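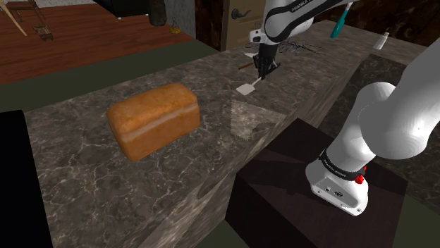 Cape Town, 2021-08-30

# Mullus Countertop: simulated kitchen scenes for a fixed-base arm

Mullus Countertop is a library of simulated kitchen scenes for developing and testing manipulation policies. It covers short tabletop tasks with food items and light utensils. Each scene comes with a robot arm already mounted next to the work surface, so a controller can be connected without editing the layout first.

The render on this page is from the bread and utensil group. The arm carries Franka Emika lettering and stands on a pedestal beside a veined marble counter. Its gripper is at the end of a small white spatula, with a loaf of bread on the same counter.

## What is in the package

- 278 scene layouts, each with a fixed and a randomized version
- 15 task definitions with start states and success checks
- 2 control modes: joint position and end-effector pose
- Python interface, command-line runner and log viewer

Materials and room layouts are drawn separately from the task objects. A policy trained on one counter can therefore be tested on another with the task left unchanged. Randomization is set by a seed and written to the log. Runs with the same seed and the same software version start from identical states.

## Thin tools

Flat blades and narrow handles are harder to simulate than blocks. Contact areas are small, and a slight error in finger position will rotate the tool in the grasp. Mullus uses a finer collision mesh for utensils than for large items such as bread. The finer mesh costs simulation speed. Users who only need reaching motions can switch it off per object in the scene file.

Friction values are supplied as defaults and should be tuned against your own hardware before any transfer work — we do not certify them for a particular gripper pad.

## Limits

Bread is modeled as a rigid body. Cutting, tearing and crumbs are not supported. Liquids are not simulated. Room furniture outside the arm's reach is static and cannot be moved by a policy.

## Licensing and support

A single-site license covers one research group and includes 3000 hours of hosted simulation time. Local runs are not metered. Unused hosted hours expire at the end of the license term. The next scene update is planned for January and is included for current license holders.

For technical questions, contact Tumelo Khumalo. Quotes and license transfers are handled by Trudy Kerslake. Please include the version number from the log header with any fault report.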